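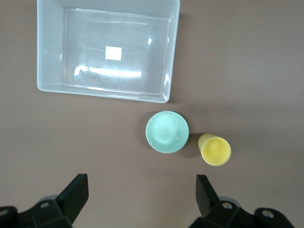 Flotmont kitchen swap opens its doors again

4/21/23

Clear out those cupboards, the Flotmont kitchen swap is back! The spring round is on now at Jurnell Hall, and the tables are ready for bowls, plates, storage bins and anything else that deserves another kitchen. A frosted plastic bin and a round bowl in pale mint green (such a lovely colour, with a glossy glaze) are among the things laid out.

November's swap found new homes for 62 boxes of crockery, and this one could easily beat it. Scuffs and scratches are fine, cracks are not. Bring up to five items, and take home as many as you brought. Entry is free and the hall is two minutes' walk from the Prarkach bus stop.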